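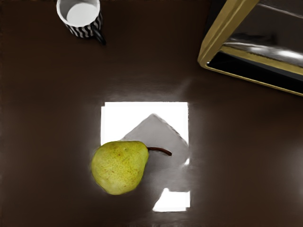 Stincombe Fruit Growers opened its packing house and orchards to visitors for one afternoon in October, and I went along with four other members of our garden club. We left Loltport after an early lunch and were there by 1:30. The drive is easy except for the last stretch, where the road narrows and follows the Tam for a couple of miles. Parking was in a mown field behind the cold store. Wear boots if you go, the ground was soft at the lower end.

Stincombe grows pears and a few apples. Most of the pears are Bosc and Bartlett, with a smaller block of Comice and one row of a local variety called Clellier that is not sold outside the county. The farm has 3838 pear trees, a number that is painted on a board by the gate and gets changed when trees come out or go in. Kasun Nanayakkara, the orchard manager, met us there and said the board was two years behind until he got tired of being asked about it.

We started in the older block. These trees were planted wide apart and have been kept to a height a person can reach from a short ladder. The newer rows are trained flat on wires and picked from the ground. Kasun prefers the newer rows for labor and the older ones for flavor, although he admitted he has never tested this blind. Chin-lung Hsieh from our club asked about fire blight, which took out his backyard tree a few years ago. The farm had a bad spring with it in the Bartletts. The crew cut well below the visible damage, take the wood out the same day and burn it. They don't prune in wet weather if they can help it.

The part I learned most from was about picking. I had always left my pears on the tree until they felt soft, and that is wrong for nearly all European pears. They ripen from the inside out, and by the time the outside gives, the core is brown and mealy. Stincombe picks hard fruit. The pickers lift each pear until the stem is level, and if it comes away from the spur without pulling, that tree is ready. The office also checks firmness with a small pressure gauge that is pushed into a peeled spot on the cheek of the pear. Readings are written on a chart by the door and kept from year to year.

From the orchard we walked back up to the packing house. Songül Şimşekoğlu runs this side and did the talk. Bins come in from the field on a trailer and are tipped into a water tank so the fruit floats out and doesn't bruise. It then goes over brushes, under a blower and onto the sorting belt. There were six people on the belt while we watched. They pull out anything with a punctured skin, a missing stem or limb rub, and a machine further down separates the rest by weight. The rejects go to a cider maker or get sold by the box at the farm stand. It is loud in there and I missed some of the talk from the back. If they do this again, a smaller group would help, or a microphone.

The cold store was next. It has 16 rooms, most of them small enough to fill in a single day, and each one is sealed once it is full. Bartletts only need a short chill before they will ripen properly. Bosc need some 2 weeks and Comice closer to a month. Songül's advice for people with a tree at home was to use the bottom of the refrigerator, put the pears in a bag with a few holes in it, and take out only what you plan to eat that week. On the counter they take several days. Press gently next to the stem, and when it gives a little, eat it.

We had a tasting at the end in the old tractor shed. They had cut up all four varieties and set them out with two cheeses and a plain cracker. The Comice was the favorite at our table. I liked the Clellier better than I expected. It is a small, rough-skinned pear, a bit gritty close to the core, with a sharp taste that the others don't have. Yen-ting Yen thought it would be better cooked, and the woman serving said that is how most people around there use it, poached whole or baked in a pan with a little butter. Coffee was free and pie was by the slice. The pie was gone by 3:30.

I-hsuan Ko asked about buying young trees. The farm doesn't sell them, but they do give away cuttings of Clellier in late winter to anyone who wants to graft. You have to write ahead and pick them up in person. Three of us put our names down. They will do well on quince rootstock if you want a smaller tree, but Kasun said the union is weak with this variety and they put a short piece of another pear in between. He has promised to send the club his notes on it, and I will pass them on when they come.

A few practical points for anyone planning to go next year. Admission was free. The paths in the orchard are grass and uneven, and the older block is on a slope, so it would be hard going with a wheelchair or stroller. The packing house and tasting are both on level concrete. Dogs are not allowed past the parking field. There is one restroom, next to the office. The farm stand takes cash and checks only, and it stays open on weekends until the Bosc run out.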